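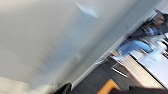 Anayeli Quezada

Juli, Interviewstudie Edthorpe, Nachmittag

Transkript 10 fertig codiert, Leitfaden Fassung Okabe. Codebuch steht jetzt bei 47 Codes, das ist zu viel. "Rückzug" und "Abwarten" überschneiden sich fast überall, morgen zusammenlegen - vorher die alten Memos sichern.

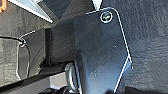

Greiferfinger mit Schraube, nah.

Die Erzählpassagen sind ergiebiger als die Antworten auf direkte Nachfragen. In Bungate wurde zu früh nachgehakt, die längste Antwort hat etwa 500 Wörter. Frage vier offener stellen und Pausen länger aushalten.
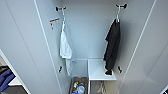
Pausen ab drei Sekunden ab jetzt immer mit ins Transkript, auch rückwirkend. Zweitcodierung von Transkript sechs fehlt noch. Abweichungen bitte am Rand notieren, nicht überschreiben.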